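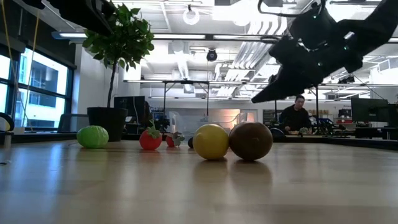 Figure 3. Tabletop with the toy food set, viewed at low height. The two-fingered gripper is at upper right.

3.2 Workspace and Objects

The arm was assembled in a shared workshop by members working outside their regular hours, using parts that could be bought singly or made on the tools already on site. The control software, Clelo, runs on one desktop computer and receives pictures from a fixed camera. Joint housings were revised twice before September, when the design was frozen for the trials reported in Section 4.

All trials used a light wooden table (Figure 3). Its surface is glossy, and objects such as the yellow lemon and the green ball produce reflections in front of their bases. In early tests the detector placed the lower edge of an object too close to the camera when such a reflection was strong. We kept the table and retrained the detector on 2,547 pictures taken in the same room, of which 2,000 were used for training and the remainder for checking.

Toy food was chosen for its low cost and its range of shapes. The two strawberries differ in size, which allows grip width to be tested on one shape. Objects were set in a loose row, and partial overlap was allowed. Each layout was repeated 20 times, with the arm returned to its raised position between attempts.

Daylight from the tall windows was not blocked. Ceiling lights remained on during all trials. The effect of time of day on detection is treated in Section 5.1.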